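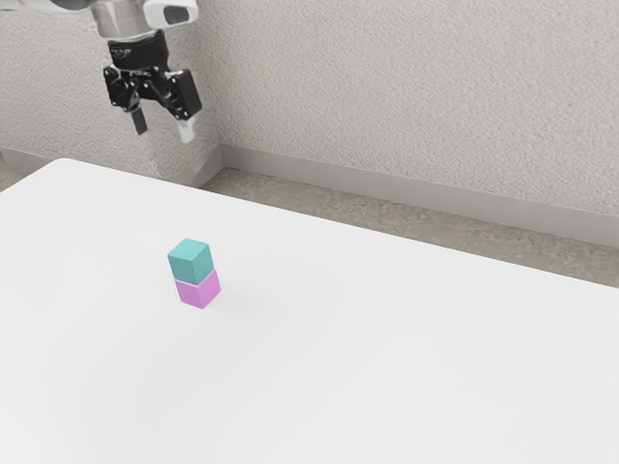 About the Club

Vevthorpe Figure Skating Club runs singles, pairs and ice dance training at the Tinddale rink. Membership stands at 516 skaters, 60 of them on the competitive track.

Ice sessions are grouped by test level – a skater moves up after passing both the skills and free skate tests. Loubna Helmy directs coaching. Kwok-wai Hsieh handles pairs and off-ice lift training.

The test season opens in October. Skate sharpening is available at the Vandden desk during club ice.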